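Subject: Re: [equip-plan] gripper quote, second arm

Abla Majali wrote:
> Cruickshank came back at 1,381 per gripper. Do we
> order 2 now or wait for the January budget?

Order both. Grolow wants 1,019 for theirs, but the mounting plate is extra and the lead time is 50 days.

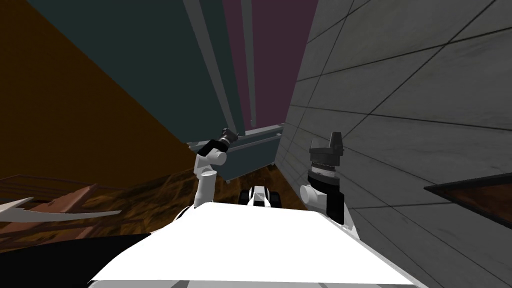
Spares can go on the January line -- fingertips only, no second controller. Orest has the part numbers. Please copy Gráinne on the purchase order.

Éabha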